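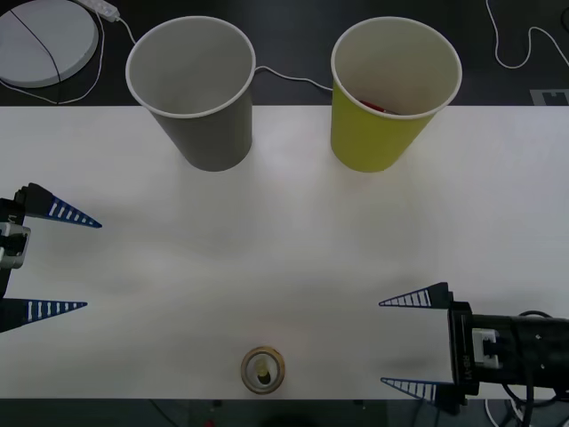
Fig. 3. Grey and yellow-green paper cups on a white tabletop.

3.2 Setting up the drinks point

The Wendov drinks point has a counter unit, a water tank and a waste tray. Set it up on a level surface within reach of a mains socket. Allow 15 minutes.

1. Slide the waste tray under the counter unit until it clicks.

2. Fill the tank with cold tap water to the upper line. Do not use bottled mineral water.

3. Fit the tank lid and turn it clockwise to the stop.

4. Load paper cups into the side tube, rim downwards. The tube accepts cups from the Gritesora and Drarmont ranges. Order refills under part number 254.

5. Connect the mains lead and press the power button for 2 seconds. The green lamp lights.

6. Run one full cup of water through the spout and pour it away.

Note: If the green lamp flashes, the tank lid is not fully closed. Repeat step 3.

Caution: Do not move the counter unit with water in the tank.

3.3 Cans and other containers

The Honorato chiller shelf is supplied separately and takes standard drinks cans, stored upright. Keep opened cans off the shelf and away from the vents. 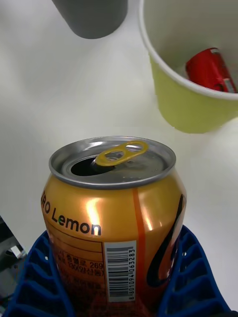 Set the shelf dial to 3 for normal use. Wipe the shelf with a soft, damp cloth after each day's service and empty the drip channel into the waste tray. Do not use scouring powder. For replacement seals, see section 5.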